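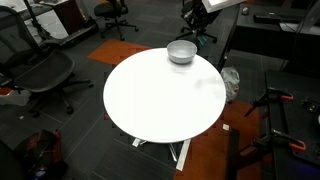 How to clean a gloss white meeting table

Gloss white tops show everything: finger marks, cup rings, the grey smears left by sleeves and laptop feet. This is the method we use at Niltwood for the round tables in the break-out areas. It takes 17 minutes a table, including the floor beneath it.

What you need

Two microfibre cloths, one for washing and one for drying
A small bowl
Washing-up liquid
A plastic scraper or an old bank card
A bin bag
A vacuum cleaner with a narrow nozzle

Before you start

Pull the chairs well back so you can walk all the way round. Mesh office chairs roll easily on carpet tiles, but lift them over any raised seam. Pick up scraps of paper and stray carrier bags from the floor now. They block the vacuum if you leave them.

Washing the top

1. Wipe off dry crumbs and dust with a clean, dry cloth. Grit rubbed about under a wet cloth will scratch the gloss.

2. Put 200 ml of warm water in the bowl with two drops of washing-up liquid. More soap than that leaves a film.

3. Dip the cloth, wring it out hard, and wipe in straight lines from the far edge towards you. Move round the table and overlap each section slightly.

4. For dried coffee, lay the damp cloth over the mark for two minutes, then ease it off with the scraper held nearly flat.

5. Rinse the cloth and go over the top again with plain water.

6. Dry straight away with the second cloth. Crouch down and look across the surface towards a window. If you see a grey patch, breathe on it. A smear will rub away -- a reflection will still be there.

Do not use cream cleaner or the rough side of a sponge. We did on one of the Quinlan tables and it now has a dull ring in the middle.

Edges and base

Wipe the rim and just under it, where hands go. Then do the metal feet and crossbars with the same damp cloth, and dry them as well. Check that the feet sit flat before you put any weight on the top.

The floor

Vacuum between the feet with the narrow nozzle, then the open carpet. Go over each tile in both directions. Orange tiles show dark fluff and charcoal ones show paper bits, so check both. Roll the chairs back once the top is fully dry.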